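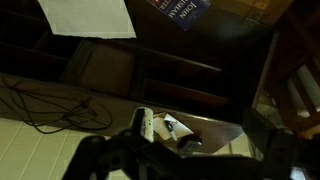 Chapter 7
The Desk and Its Surfaces

A desk collects things faster than any other piece of furniture in a home. Paper comes in every day, small items get put down on the way to somewhere else, and cords end up wherever there is a flat place to hold them. This chapter covers how to clear a desk, how to decide what goes back on it, and how to care for a wooden top once you can reach it.

You will work with one common type, the desk with a hutch. A hutch is a raised section at the back of the desk, often divided into compartments called cubbies or pigeonholes. Some have a flat shelf across the top.

After this chapter, you should be able to
name the main parts of a hutch desk
sort loose items by how often they are used
store cords so that they do not tangle
clean a polished wood surface safely

Words to know: hutch, divider, ledge, writing surface, active paper, dead paper

7.1 Before You Begin

Souad Belhaj ran the front office of a small moving company, Forkberg, for many years. She taught new workers to begin every desk with the same question: what is this desk for? A desk used for paying bills needs paper, a pen and a place for mail. A desk used for reading needs light and a shelf for books. Write your answer down before you move anything.

Next, look at the desk in zones. The writing surface is for work in progress and should hold only what you are using now. The cubbies are for things you need each week. The top shelf is for things you need less often, such as a paperback you plan to finish. Keys and other small items are easily lost among scraps of paper, so give them a dish or a cubby of their own.

Paper is either active or dead. Active paper still needs something from you – a signature, a reply, a payment. Dead paper is filed or recycled. Smooth out any crumpled sheet and read it before you decide. 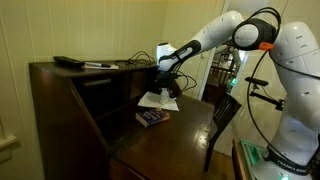
7.2 Clearing the Writing Surface

Start at the front edge and work toward the hutch. Lift each item instead of sliding it, as grit under a cup or a box can scratch the finish. Unplug cords before you coil them, and tie each coil loosely. Leave the cubbies alone for now – they are covered in Section 7.3.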